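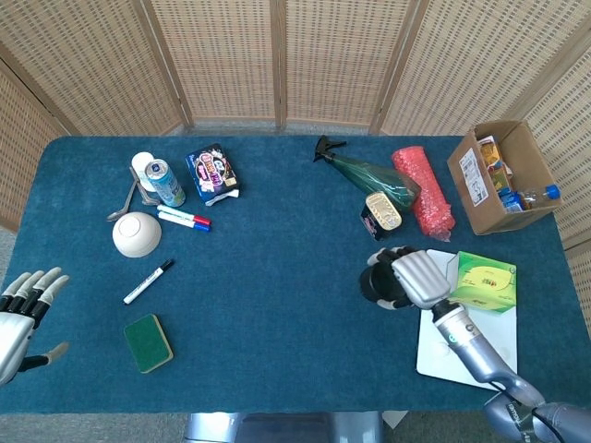

Table at start of run 19, both hands over the cloth

Ticket 227, Konummont robotics club, tidy-up task
Opened 2025-02-02
Status: open

Right hand stops short on grasp. Arm gets to the pose fine, fingers curl, then thumb times out at 30 s. Left hand OK so far.

Tried:
- restarted hand driver, same
- swapped the wrist cable w/ the spare from December, same
- grip force down from 100, a bit better on the sponge, no change on tissue box
- recalibrated thumb, worked twice then timed out agian

Log says "thumb pos not reached", no overcurrent. Could be the Lusevico config, someone merged the Ostley branch before practice?? Rolling back now.

Pls dont move the markers or the can, need same layout for run 20. Will post teh log after.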